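Small Inns, Long Winters

The road into Bivska climbs for 11 miles before the first guesthouse sign comes into view. In January most drivers keep going to the ski lifts at Cernis. The ones who stop find a village with nine inns, all open through the cold months, and rooms that cost less than a lift pass.

Ten years ago that would have been a poor bet. The inns used to close in October and drain their pipes. The change started at the Subramaniam House, which put in a wood boiler and kept its doors open for a full winter. It sold 683 room nights by spring. Others followed the next year.

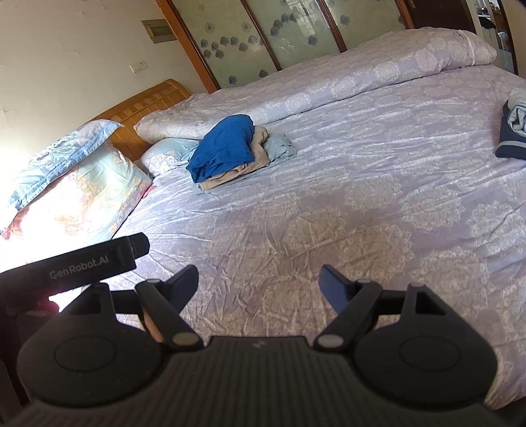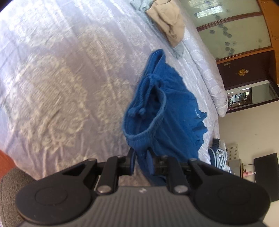
Do you need a car to stay in Bivska in winter?

The Skilo bus stops at the post office twice a day and takes nearly 25 minutes from the rail station, so most guests manage without one.

Breakfast is served early, often by 7 a.m., and dinner has to be ordered the night before. Menus are short: soup, potatoes, trout when the lake allows it. Few of the inns have televisions. Guests tend to walk the old mill path in the afternoon and go to bed early. Bookings for the school break fill up by November, and the inns still take most of them by phone.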